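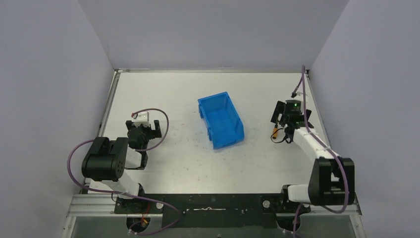 Blue stacking bin, open front, on the white table.

Minutes of the storage and small parts meeting
Flistville Repair and Lending Room
October 15, 2019

Present: Dewanti Pelupessy (chair), Fikri Jugah, Melati Rahman, Bayu Oei, Izzati Sinaga (minutes)
Apologies: none received

1. Opening and last minutes

Dewanti opened the meeting at ten past six. The minutes of the August meeting were read. Bayu asked for one correction: under item 4 it was written that he will buy the shelf labels, but he only offered to ask for the price. The correction was made and the minutes were accepted.

2. Matters left from August

The ladder is repaired and is again in the corridor. Melati reported that the drawer with the sewing machine feet is now sorted, except for the feet that do not fit any machine we own. She will keep these in an envelope until the next meeting. Fikri has not yet written to the landlord about the lock on the side door. He will do it this week.

3. Bins for the small parts

This was the main item and took most of the evening.

At present the screws, washers, hinges, cable ends and similar parts are kept in jars and in cardboard boxes. The boxes are getting weak at the bottom, and one box of hinges opened on the floor in August. The jars are good for seeing what is inside, but a hand does not go well into them, and the lids get lost.

Fikri proposed to change to plastic stacking bins of the blue type. He said that the slanted sides help when one must take out small things, and that the ribbed rim gives the fingers something to hold. It is open at the top, so there is no lid to lose. Two suppliers were compared:

Brastoson – blue bins, sold in boxes of 10. Delivery is included when we order more than one box. The supplier will take back unopened boxes.
Kiani – gray and red bins, a little cheaper, but the delivery is paid separately and the wall rail is a different size from the one we have.

Melati was worried about dust. In the jars the parts stay clean, in an open bin they do not. Bayu answered that the screws are used so often that the dust has no time to come, but he agreed that the electrical parts are another question. After some discussion it was agreed that the electrical parts remain in jars for now.

Izzati asked if all bins should have the same color. Dewanti prefers one color and clear labels. Melati prefers different colors, for example red for metal and blue for plastic, as visitors often do not read the labels. There was no full agreement on this. It was decided to begin with blue only, and to talk about colors again when the first bins are in use.

Decision: order four boxes from Brastoson, total cost not more than 400. Fikri will place the order. Four in favor, Melati abstained.

4. Labels

Bayu has now the price for printed labels, and he finds it too high. He showed a sheet of labels which he wrote by hand with the thick marker. All present could read them from the door. It was agreed to write the labels by hand, in capital letters, with the name of the part first and the size after it (SCREW 4 x 30, not 4 x 30 SCREW). Each label goes on the front of the bin, below the opening. No labels on the inside, they come off and get mixed with the parts.

Izzati asked who decides the name when a part has two names. Dewanti said that the name in the lending book is the name we use. If the part is not in the book, Bayu chooses.

5. The white table

The white table has become marked. There are light scuffs on the top, and small gray marks and specks. Melati tried dish soap and warm water on one corner and some of the marks became lighter. She would like to try a white eraser sponge. Fikri warned that such a sponge can make the surface dull if one presses hard. Melati will try it first on a small place close to the wall and tell the others by message.

Dewanti asked that metal parts are not pushed across the table but lifted. When parts are sorted, a tray or a cloth should be under them. It was also noted that dirt gathers at the thin metal strip along the back, next to the wall. Bayu suggested an old toothbrush for it. This will be added to the cleaning list.

There was a short talk about painting the walls. They are a pale lavender gray at the moment. Izzati finds the color restful and good for sorting small things, Bayu would like plain white. The paint would have to come from the budget of next year, and the question was left open.

6. Budget

Dewanti read the numbers. The budget for the whole room this year was 3000. The bins will be paid from it, and there is enough left for the winter heating. An invoice of 85 from Sosness for sandpaper and glue has come and will be paid. Fikri asked to see the older Sosness invoices too, as he thinks that one was paid twice. Dewanti will look for them at home.

7. Sorting evening

When the bins arrive, one evening will be used to move everything. The order of work was agreed as follows:

Empty the cardboard boxes first, one shelf at a time.
Put rusty or bent parts in the metal bucket by the door.
Fill each bin only to the lower edge of the opening.
Write the label before the bin goes on the shelf.
Heavy bins on the low shelves, light bins above.

Melati offered to bring soup. Bayu can come only after seven. The date will be chosen when Fikri knows the delivery day.

8. Any other business

Izzati has found a pair of reading glasses with a green case. They are in the desk drawer.

Bayu asked if the empty jars can be given away. It was agreed to keep the large ones – the small ones may go to anybody who wants them. He will put a note on the front door.

Fikri asked that the last person in the evening takes the trash out, also when the bag is only half full.

Actions

Fikri – order the bins from Brastoson, write to the landlord about the lock
Melati – test the sponge on the table, keep the envelope with the sewing machine feet
Bayu – write the labels, note about the small jars
Dewanti – pay Sosness, find the older invoices
Izzati – add the toothbrush and the metal strip to the cleaning list, send these minutes

The meeting was closed at 7:40. The next meeting will be held in the same room, after the sorting evening.

Minutes written by Izzati Sinaga. Please send corrections to me before the next meeting.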